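Sorting cell rental: your questions

I'm Fadime Keskin and I look after rentals at Rondmont. These are the things people ask me most!

What do I get?
Two arms with grippers, the worktable, a steel tray and a set of yellow bins. You bring the parts.

Can it handle small electronics?
Yes, that's mostly what it gets rented for - circuit boards, wire harnesses, little connectors. Leave some space between the pieces when you lay them out.
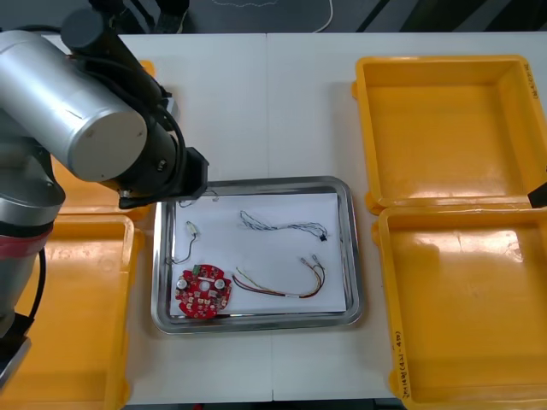
I'd also put a sheet of white paper in the tray (plain printer paper is fine), and I tell every new customer the same thing.

What about cables?
Long floppy ones are the fussiest. Send me a few of yours before you book and Tamara Stoica will try them on our own cell in Plakenville.

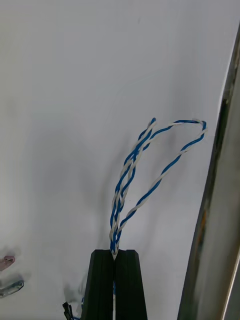

Twisted blue-and-white cable held in the gripper fingers.

How much is it?
$710 a week, with a minimum of 3 weeks. Delivery is $106 each way.

Can I write on the bins?
Sure, go ahead! Black marker is what we use.

Who do I call if it stops?
Me, or Marius Ghiță on weekends. Have your rental number handy - it's on the delivery slip.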